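Questions and Answers on the Melgate Breakfast and Learning Grant

This page is for head teachers, school office staff, governors and parents. We have collected here the questions which come to us most often by post and telephone. The answers were last checked on February 4, 2022. If your question is not here, please write to us before you begin the form.
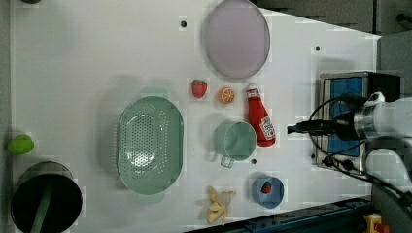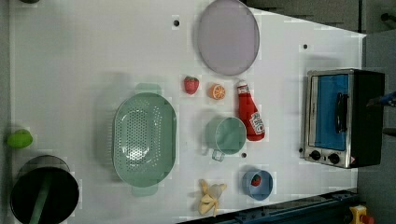 Both photos: a green colander and other kitchen things on a white table.

What is the grant for?

The grant pays for a supervised hour before the school day begins, in which pupils may eat breakfast and receive help with reading or arithmetic. Both parts are necessary. A school which wishes to offer only breakfast should apply to the Palacios Fund, which has a separate form and a separate closing date. A school which wishes to offer only lessons is, for the moment, not covered by any of our programmes.

Who gives the money?

The money comes from the Melgate district education budget. The Trevosico Foundation adds a smaller part, which may be used for books and printed materials only. You do not need to apply to Trevosico separately. When your application is accepted, the two parts are paid together, but they must appear on two different lines in your accounts.

Which schools can apply?

Any state primary school in the district can apply, and also the primary classes of a combined school. In the first year the grant was open only to schools where more than half of the pupils had free meals. This rule was removed last July. Schools with a high number of free meals still receive extra points when the applications are read, so please fill in that box even if you think the number is low.

Private schools cannot apply. A private nursery which shares a building with a state primary school cannot be included in the application of that school.

We are a very small school. Is it worth the effort?

Yes. There is no minimum number of pupils. If your school is too small to pay a member of staff for the morning hour, you can apply together with a neighbouring school. One of the two must be named as the lead school, and the money will be sent to the lead school only. Please agree between yourselves in writing how it will be divided. We do not need to see this paper, but the auditor may ask for it.

How much can we receive?

The highest sum for one school is 2,641 for the year. For two schools which apply together, the same limit applies to each of them. From this sum you may spend up to 600 on equipment, such as chairs, cups, plates or a refrigerator. The remaining money is for food, staff hours and learning materials.

We are often asked whether the equipment part can be made bigger if a school already has its staff paid from another source. It cannot.

Can we buy second-hand equipment?

You can, if the seller gives you a receipt with a name and an address. A school in Furkov bought a whole set of benches in this way and had no difficulty with the accounts. Electrical items must be checked by a qualified person before the pupils are in the room with them, and the cost of the check can be put under equipment.

Who may supervise the morning hour?

Two adults must be present during the whole hour. One of them must be a teacher or a teaching assistant employed by the school. The other may be a parent or another adult who has passed the usual background check. Older pupils are welcome to help the younger ones with reading, but they do not count as supervisors.

Must the teacher be paid extra?

This depends on the contract of the teacher, and we are not able to give advice on contracts. What we can say is that the grant permits you to pay for the hour at the normal rate, and that we will not accept an application in which the hour is taken from the teacher's lunch break. It has happened more than once.

What kind of learning help do you expect?

We do not ask for a special method. In the form there is a space where you describe what the pupils will do, and half a page is enough. The readers of the applications prefer a simple plan which is clearly connected with what the class is doing already. Reading aloud in pairs is fine. So are number games, homework help, or quiet reading with an adult nearby. Worksheets for the full hour are permitted but will not get many points.

Can the school use an outside company for the learning part?

Yes, but not for all of it. At least one morning in each week must be led by your own staff. In earlier years some schools gave the entire hour to an outside provider, and when the provider left, nothing remained in the school. Ramiro Paredes, who reads the applications from the northern part of the district, asks that you attach the price list of the company and not only the total.

Do we have to test the pupils?

You do not have to make new tests. We ask for the attendance list and for a short report in July, in which you say in your own words whether the pupils who came regularly have made progress. If your school already uses a reading test, you may add the results without names. Please do not send us the test papers of individual children. We are obliged to destroy them, and it takes time.

How regularly must pupils attend?

There is no rule for the single pupil. Some children come every morning and some only when a parent works early. For the school as a whole, the hour must be open on at least 88 days of the school year. Days on which the building was closed for snow or for heating repairs can be counted if you inform us within 2 weeks.

May parents be asked to pay something?

No. The hour must be free for every pupil, also for those who do not have free meals at midday. A box for donations near the door is not permitted either. Parents may bring fruit or bread as a gift, if this agrees with the food rules of your school.

What about allergies and religious diets?

The school is responsible for this in the same manner as for the midday meal. Please use the information which the kitchen already has, and do not make a second list. If breakfast is prepared by persons who do not work in the kitchen, they must be shown the information before the first morning.

When is the money paid?

In two parts. The first part comes after you have signed the agreement, the second after we have received the attendance list for the first term. If the list is late, the payment is late also. We cannot pay invoices dated before the agreement was signed, even when the goods are clearly for the breakfast room.

What happens if we do not spend everything?

Money for food and staff hours can be carried over to the next term, but not to the next school year. Money from the Trevosico part must be spent in the year in which it is given. If you see in spring that something will be left over, please call us. Sometimes a change of the budget is possible, and a letter of one page is sufficient for it.

Our application was refused last year. Can we try again?

Certainly. You may use the same text, but read first the comments in the letter of refusal, which show where the points were lost. In most cases the budget table did not agree with the description, for example three staff members in the text and two in the table. Vangelis Economou at the grants desk can look through your table before you send it. He does not comment on the text.

Can a parent apply for a school?

No, the form must be signed by the head teacher and by one governor. If you are a parent and you would like to have such an hour in your school, the best way is to bring this page to a meeting with the head teacher.

In which language must the form be completed?

In English. Supporting papers in another language are accepted with a short summary, and the translation does not have to be official.

Contact: Grants Desk, Melgate District Education Office | © Melgate District Education Office | Back to top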